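Home | About | Shop | Repairs | News | Press | Contact

Karakaya opens mending service for knitwear, with apologies to the moths 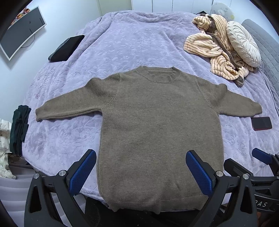
Karakaya, the knitwear maker that has spent most of its life persuading people to buy jumpers, will from September offer to stop them needing another one. The firm's new repair service, Clunda, takes in worn, holed, stretched and generally put-upon knitwear and sends it back fit to be seen in. It is open to anything knitted, whoever made it, and that includes the competition.

The service will run from the ground floor of the Drekau building, next door to the firm's own shop, in a room last used for storing mannequins. The mannequins have been moved upstairs. Staff have asked that the light be left on up there.

Clunda grew out of a problem the shop had been politely ignoring for years. Customers would come in with a favourite jumper in a carrier bag, put it on the counter and ask whether anything could be done about the elbow. The answer was usually a sympathetic noise and a nod towards the new season's stock. Last winter the shop began keeping the names of people who had asked, and by the time the clocks went forward the list had reached almost 200.

"We make a jumper and tell people it will last, and then we look shifty when they take us at our word," said Recep Taşdemir, founder of Karakaya. "I had a man bring back a cardigan I sold him when I still had hair. He wanted one button and a cuff. I had to tell him we didn't do that. He looked at me the way my mother used to."

Mr Taşdemir confirmed that the cardigan has now been mended, free of charge, and that he delivered it himself.

Repairs will be led by Keabetswe Mkhize, who joined Karakaya as a hand finisher and has been quietly mending her colleagues' clothes during lunch for most of the time since. She will have a team of six menders, all of them employed by the firm and all paid by the hour. Karakaya looked at paying by the garment and decided it would only lead to people fighting over the socks.

Most of the work is expected to be moth holes, thin elbows, frayed cuffs and necklines that have lost the will. Customers can choose between an invisible repair, matched as closely as the yarn allows, and a visible one, in a colour of their own choosing. Ms Mkhize has views on both.

"Invisible mending is never quite invisible, and I tell people that before they hand it over," she said. "If you hold it up to the window and go looking, you'll find me. Visible mending is easier on everybody, but then they pick orange and go home and their husband says something. So I ask them to sleep on the orange."

She added that grey and brown are the hardest colours to match. "People think it's the bright ones. Bright red is bright red. Give me a brown that isn't quite brown and I'm at the yarn shelf until teatime."

Clunda will not be able to help with everything. A wool jumper that has been through a hot wash and now fits a teddy bear is, in the firm's view, a teddy bear's jumper. The menders can sometimes ease a shrunken garment back a little, and they are happy to look, but they would like customers to arrive with modest hopes. They will also turn away anything that comes in unwashed. This is the only rule Ms Mkhize asked for, and she asked for it in capital letters.

Anything with signs of moth will spend 3 days in the freezer before it is allowed near the workbench. The freezer was bought for this purpose and is labelled, following an incident with a staff member's lasagne during the trial run.

Prices will be given at the counter before any work starts. A simple darn will cost less than lunch, and a new pair of cuffs rather more – though still a good deal less than a new jumper, a comparison the sales team has asked us not to dwell on. Customers who think the quote is too high can take the garment home again, and Karakaya promises there will be no sighing.

Yarn for the repairs comes from Pristero, the spinning mill that supplies Karakaya's main range. The mill has agreed to let the menders have its odds and ends, the part-used cones left over when a batch is finished. These arrive in mixed boxes, in no order whatever, and sorting them by shade has become the most popular job in the building.

To mark the opening, the first 100 customers will have one small hole mended at no charge. A small hole is one that a thumb will not go through. The thumb in question will be Ms Mkhize's, and her ruling is final.

There will also be an evening class once a month for people who would like to do their own darning. Needles, wool and tea will be provided. Beginners should bring a sock they don't care about, and keep the good jumper at home until they have seen what they did to the sock.

Asked whether a repair service might hurt sales of new knitwear, Mr Taşdemir said he had been asked the same thing by his accountant, with more feeling. "Perhaps we'll sell fewer. Perhaps people will buy one from us in the first place if they know we'll look after it. I've told the accountant to bring his tank top in. It's got a hole in the back and he doesn't know."

Clunda will be open from 10am until 5pm, with a break for lunch, during which the menders will not be mending. Garments can be handed in at the counter or posted to the Drekau building with a note of what is wrong and a phone number. Bags with no note will be kept safe until somebody rings up to ask where their jumper is.

Interviews with Recep Taşdemir and Keabetswe Mkhize can be arranged through the Karakaya press desk. Ms Mkhize prefers mornings.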